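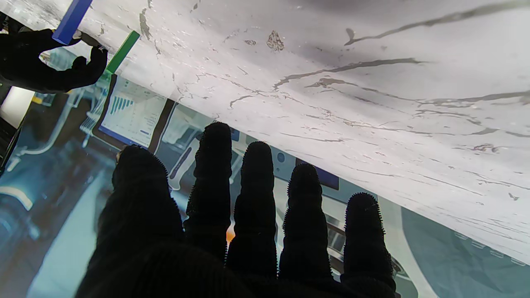
Home | Surfaces | Workshop | Interviews | Contact

Last updated: October

Maximiliano Aguirre has cut and finished table tops at Ratonlow for most of his working life. He keeps his answers short. Asked what people get wrong about marbled tops, he started with the veins.

"They read every gray line as a crack," he said. "Run a fingernail across it. A vein won't catch. A crack will." He marks the doubtful ones with tape and looks again under a low lamp.

Brown specks are harder. Some are in the material and some are coffee. Aguirre wipes with warm water and a drop of dish soap, waits 5 minutes, and wipes again. "If it's still there, I leave it alone. Scrubbing makes a dull patch, and the dull patch is what the customer sees."

The shop's log lists 527 tops brought in for scratches. Most of the damage was close to an edge, where people slide things on and off. Small hard pieces — sticks, blocks, game parts — do more harm than plates do, in his view, when grit gets under them. He advises lifting them.

His colleague Hugo Bermúdez handles the pale tops with a lavender cast, which he says change color with the bulb. "Look at it at noon, then at eight in the evening," Bermúdez said. "Match your repair filler at noon."

Neither man recommends a sealer by name. Aguirre tests with a spoonful of water and checks for a dark ring.

Comments (3)

Dondia: Does the fingernail test work on a honed finish?

Ambrose: It did on mine, but the veins feel a little rough too.

Teltuddale: Noon light for the filler, agreed. I matched mine under a kitchen bulb and had to redo it.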